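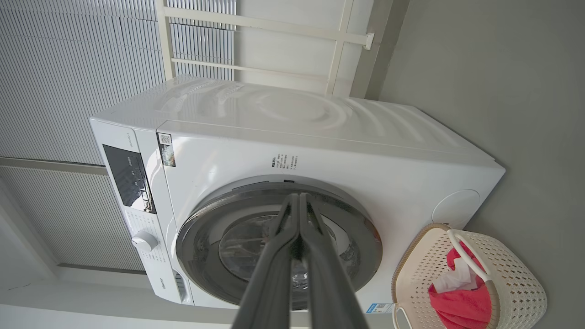
*Figure 1. White front-loading washing machine, top panel and controls.*

# Framed and unframed: presentation and sales at the Burside print sale

Project report, Visual Arts Practice and Business
Asabe Balogun, Danai Tzanetos, Minttu Huttunen
Supervisor: Laurinda Rebelo
Submitted 3/23/25

## 1. Background

The Burside print sale is held each December in the old drill hall behind the Todar framing workshop. It runs for two days and is open to students and recent graduates of the printmaking stream. Works are priced by their makers. The organisers take a small commission, which pays for the hall and the card terminal.

In earlier years, makers chose freely how to present their work, and no record was kept of how each piece was shown. Framing is the largest cost most of us face when we prepare for a sale. A plain frame with glass can cost more than the paper, ink and press time put together. We wanted to know if that cost is recovered at an event of this size.

The project question was: does a framed print sell more readily than the same kind of print shown in a sleeve, once the higher price is taken into account?

## 2. Method

### 2.1 Works

The sample was 138 prints by the makers who agreed to take part. All were relief prints or etchings on paper. Paintings, photographs and ceramics were also on sale in the hall but were left out of the study.

Of these, 22 were framed. The rest were backed with board and placed in clear sleeves. Where a maker had more than one print from an edition, we asked that at least one be framed and the others sleeved. This request was not always met, as framing was paid for by the makers themselves.

### 2.2 Presentation

Frames were black or raw timber, with a window mount cut from Wekus board in off-white. Sleeved prints stood in browsing racks at waist height. Framed prints hung on the long wall opposite the entrance.

Each work carried a label giving title, maker, process, edition number and price. Labels were set in the same typeface and size for both groups. Framed works had one added line stating that the frame was included.

### 2.3 Recording

Sales were entered at the desk in Ilie, the stock program used by the Todar workshop. Each entry held the stock code, the price paid and the time of sale. The presentation type was built into the code, so desk staff had nothing extra to type.

Buyers were offered a short paper form asking where the work would be hung, whether it was a gift, and whether they would have preferred it framed or unframed. Filling it in was optional.

## 3. Results

Framed works sold at a higher rate than sleeved works, but sleeved works brought in more money in total. The second result is expected given the size of the two groups.

The gap in sale rate was widest among small prints. For larger prints it almost closed. Several large framed works were asked about at the desk and left unsold, and the comments noted by Huttunen on the desk sheet mention price and the difficulty of carrying glass home.

Timing also differed. Sleeved prints sold steadily through both days. Framed prints sold mostly on the first morning and again near closing on the second day, when some makers agreed to lower their prices. Those reduced sales are kept in the sale rate but left out of the margin figures in Appendix B.

When the cost of framing was deducted, the return to the maker on a small framed print was slightly better than on its sleeved match. On a large print it was worse.

Most forms came from people buying sleeved prints. Many of them wrote that they already had a frame at home or planned to buy one in a standard size. Gift buyers leaned towards framed work.

## 4. Discussion

The placement of the two groups is the main weakness of the study. Framed works had the wall and the better light, and sleeved works had to be found by hand in a rack. Part of the difference in sale rate may come from position alone. A fairer test would hang some sleeved prints on the wall with clips. We raised this with Oona Ahonen, who plans the hall layout, and she has agreed to set aside a section of wall for it next time.

Makers also chose which of their prints to frame. It is likely they framed the ones they thought strongest - Tzanetos did so with her own etchings, and said as much in her project diary.

Paper size had an effect we had not planned for. Prints trimmed to fit a standard frame were picked up by buyers who wanted to frame them at home. Odd sizes drew questions about the cost of custom work, and those questions often ended the conversation.

## 5. Recommendations

- Frame small prints, particularly those suited to gifts.
- Show large prints sleeved, with one framed sample on the wall and the frame priced separately.
- Trim or print to standard frame sizes where the image allows it.
- Print the paper size on the label. It was missing this year and was the question most often put to desk staff.
- Agree on a rule for late price cuts before the doors open.

## 6. Appendices

Appendix A: label template and buyer form
Appendix B: framing costs and margins by print size
Appendix C: Ilie sales export, with buyer details removed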